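Two Orkent hand grippers, seven weeks in: what I'd budget for next time

I've put off writing this because every time I sat down to do it another bit of the order turned up. We now have everything, we've been using the things most afternoons since October, and I have Opinions!

First, the money, as that's what most people email me about. The Orkent is a hand-held, two-finger gripper with a camera. You squeeze, it pinches, and the recording goes towards teaching an arm to do the same job later on. Nurgate sold us the pair for £1,282, delivery included, which I thought was very fair until I started adding up the bits that aren't in the box. Spare grip pads, a second charger, memory cards, a proper case. That lot came to £163 and I'd budgeted precisely nothing for it. My own silly fault, but the Nurgate listing could be a lot clearer about it.

Thomas Amato, who holds our purse strings, wanted to buy one and "see how it goes". I'm so glad I dug my heels in. With one gripper you spend half the session waiting for your turn, and any job that needs two hands (holding a bag open, say) is off the table completely.

We do tidying jobs, mostly. Small household stuff in and out of a pink plastic bin, and you want a real mix in there, hair things and straps and so on, or you'll learn very little about what the jaws can cope with.

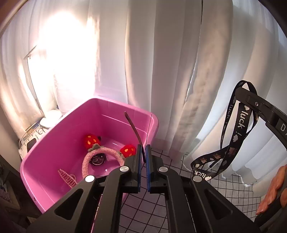
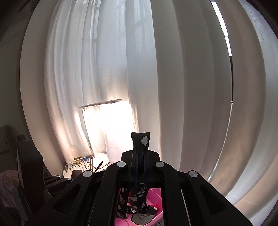 So, how does it handle? Soft and chunky is lovely, anything with a bit of squash to it and you barely have to think. Flat and slippery is where I start muttering. Thin straps are somewhere in the middle: fine if you come in at the fold, maddening if you try to pick them up flat off the bottom. The squeeze is nice and even though, and my hand lasts a good hour before it wants a rest, which I couldn't say for the Negri we had on loan last year. That one was stiff as a gate.

Niggles. The body is wide, much wider than it looks in the shop photos, and it hides a fair bit of what's under it until you learn to tilt your wrist. The charging socket is fiddly. The manual is six pages long and two of those are safety warnings in very small type. And the pads wear! Ermanno Sorrentino is on his second set already, though he does grip everything as if it owes him money. Put pads down as a running cost, don't do what I did and treat them as a one-off.

We did look at the Okerberg too. It's smaller and prettier, and the case comes with it, but you have to pay yearly for the software and I couldn't make that work past the first year. If your funding is one lump that has to be spent by a deadline it might suit you better than it did us.

Would I buy the Orkents again? Yes, and I'd order the extra charger on the same day, plus pads enough to see me through to spring. We're pricing up a third at the moment. Thomas has asked for it in writing, with the cards and case included this time, so that's my evening sorted.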